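Stone worktop rules tightened as Buvberg workshops reopen

Workshops that cut and finish stone in Buvberg will have to keep their saws wet at all times under rules that take effect in November. The town council approved the change at its evening meeting after a two-hour debate.

The rules cover firms making kitchen worktops, hearths, window sills and wall panels. Dry cutting, which was still allowed for small jobs and for trimming on site, will no longer be permitted inside the town boundary. Firms must also fit extraction at every bench where stone is ground or polished, and have it tested twice a year.

There are 17 stone workshops on the council's register, most of them on the Tekaner industrial estate. Four closed over the summer while their ventilation was inspected. All four have been told they can reopen, although one, Sandhu Stone, will work shorter hours until new filters are in place.

Fine dust from cut stone can damage the lungs when it is breathed in over a long period. Residents living next to the estate have complained for several years about dust settling on cars and garden furniture, and a petition handed in during the spring carried 3509 signatures.

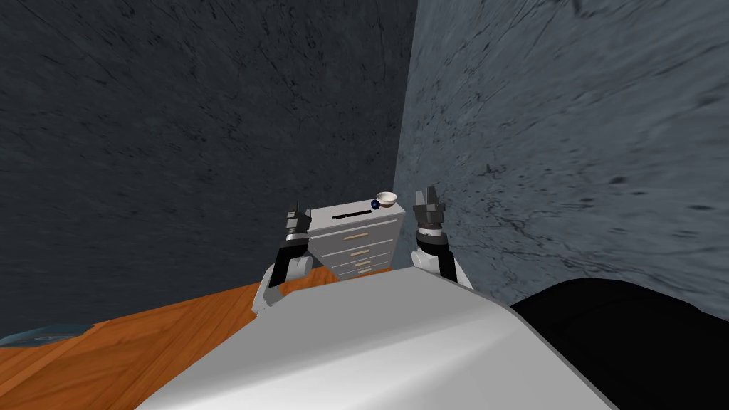
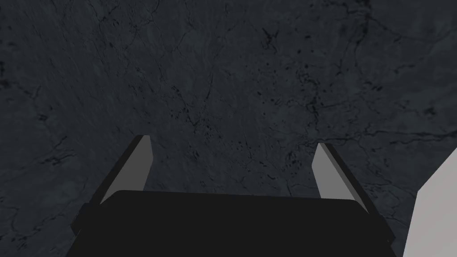
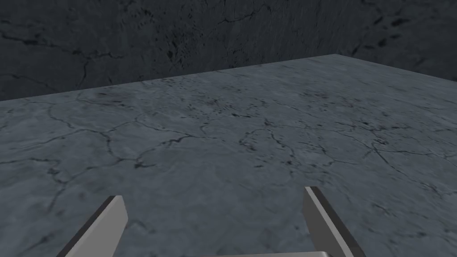 Computer-generated views showing dark, veined stone-effect surfaces.

Trade in dark and veined finishes has grown in the town over the past few years. Workshops say customers who once chose plain pale worktops now ask for charcoal and blue-gray slabs, often with the same pattern carried up the wall. That means more cutting for each kitchen, as panels have to be matched at the corners and around sockets.

Joka, the largest employer on the estate, said it already cuts wet and does not expect to change much. Smaller firms were less content. Several told the council that fitters often have to shave a few millimetres off a slab in a customer's home, where there is no drain and little room for a water-fed saw. Under the new rules the slab must go back to the workshop.

The council will offer grants towards the cost of pumps and extraction hoods. Firms with fewer than ten staff can apply first. Applications open next month and forms will be available at the town hall and the estate office.

Inspectors will make unannounced visits once the rules are in force. A first breach will bring a written warning. After that, firms face a fine of 200 euros for each day the fault is left unrepaired, and repeat offenders could lose their place on the register.

Waste water is to be dealt with separately. The council has asked for a report on the settling tanks at Tekaner, where slurry from the saws is left to stand before it is taken away. The report is due before the end of the winter.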